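The patrol boat, day one

Up at five because Dayana wanted us on the quay before the crews changed over, and of course we then stood about for an hour and a half with nothing open and no coffee. September is meant to be the calm month in Surkomow. It blew straight through my coat.
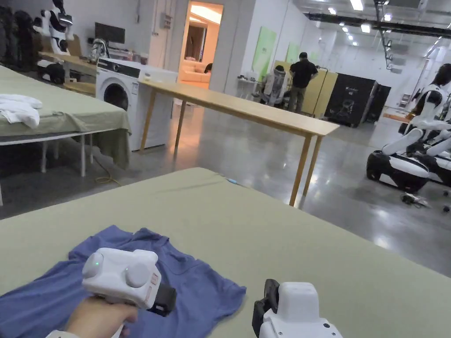 Anyway, the boat. She's called the Tamayo, she's 37 metres long, and she was handed over to the coastguard this morning with two speeches, a brass band and a great deal of bunting that kept wrapping itself round the band. The neighbours across the strait are giving her as a gift, though "gift" got a bit slippery as the day went on. The training comes with her, and so do the spare parts, and so do a handful of their engineers who'll be living in Vumach for the next two years. I asked the ministry man whether the engineers answer to our side or theirs and he told me it was a very good question and went off to find his car.

Rania Alaoui was there for the fishing co-op and she was much better value. She says her members don't care whose flag was on the boat last month so long as somebody turns up when they radio. Last winter one of their crews waited most of a night off Wikard with a dead engine (she was on the phone to the wives the whole time, and I could see she was still cross about it). But she did wonder who pays for the fuel once the first year is over, and I've written that in capitals in my notebook because it isn't in the agreement anywhere. I've read all 53 pages. Twice!

The opposition had maybe a couple of dozen people at the gate with a banner about foreign bases. Very polite, soaked through by nine. One of them lent me a pen.

We got ten minutes on board. Everything smelled of paint and the galley is smaller than mine — I didn't think that was possible. The captain says she can carry roughly 200 rescued people on deck in an emergency, standing, and he looked a bit ill as he said it.

Filed at four. Dayana cut my bunting paragraph, the beast. Fish soup, a hot bath, and now I can't sleep for thinking about the fuel. Must ring the finance ministry first thing, before they've all gone into their meetings, and find out what's happened to my other glove.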